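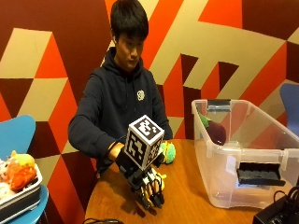 Namboodiri Tea Towels Reaches 50 Designs, Declines to Make a Mug

TRERKECK, 2025-09-16 – Namboodiri, the Trerkeck maker of printed cotton tea towels, today announced its 50th design. It is called Drizzle. It is gray, and the company feels it will go with most kitchens and nearly all of the local weather.

The new towel follows a survey in July in which 2731 customers were asked what they wanted next. The most popular answer was a mug. The second most popular answer was a smaller mug. Namboodiri has studied these results carefully and is pleased to present a towel.

"We have great respect for mugs," the company said in a statement. "Our towels have been drying them for years. We would hate to make things awkward."

Drizzle is printed in two inks on unbleached cotton woven at the Isetti mill in Paltau, which also supplies the hanging loop. The loop has been moved from the long side to the corner after a lengthy correspondence with customers who own hooks. Those who preferred the old loop may order it sewn the old way at no charge, and the company expects to hear from all of them.

The towel can be washed at any temperature the owner's machine is capable of. It should not be ironed, though Namboodiri accepts that certain households will iron it anyway and has made the hem a little stronger with them in mind.

Eight earlier designs will be retired to make room in the warehouse. They include Turnips, Turnips at Night and the 2731-dot pattern Large Number of Dots, which took a long time to draw and sold 30. Remaining stock goes to the shop in Paltau, where it will be folded nicely and reduced.

Drizzle is on sale now at the Trerkeck and Paltau shops and by mail order. Press samples are available on request. Please return them dry.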